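어린이책 서평 모임 2월 정기 회의록
장소: Cestmont 도서관 2층 모임방
시간: 금요일 오후 4시
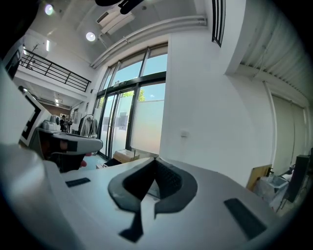 1. 지난 회의록 확인
수정 없이 승인함.

2. 봄호 서평 도서 선정
후보 9권 가운데 4권을 싣기로 함. 그림책 '파셀사이드(Paselside)의 등대'는 글이 적어 저학년 추천란에 넣음. 만화 'Flatenlow 우체국'은 의견이 갈림. 그림은 좋으나 후반부 전개가 급하다는 지적이 있었고, 서평에 그 점을 밝히는 조건으로 포함함. 나머지 두 권은 동시집과 번역 동화이며 제목은 목록에 따로 적음.

3. 서평 분량과 표기
한 편당 원고지 4매를 넘기지 않음. 결말은 쓰지 않음. 권장 연령은 출판사 표기를 그대로 옮기지 말고 읽은 사람이 판단해 적기로 함. 외국 작가 이름은 첫 번에만 원어를 병기함.

4. 소책자 인쇄
Adebisi 인쇄소에 70부를 맡김. 표지는 단색. 지난 호에서 쪽 번호가 빠졌으므로 교정쇄를 두 사람이 나누어 확인함.

5. 기타
반납이 늦은 검토용 도서 2권은 다음 모임 때 가져오기로 함. 만화책을 별도 꼭지로 나누자는 제안은 여름호 회의에서 다시 논의함.

오후 5시 반 폐회.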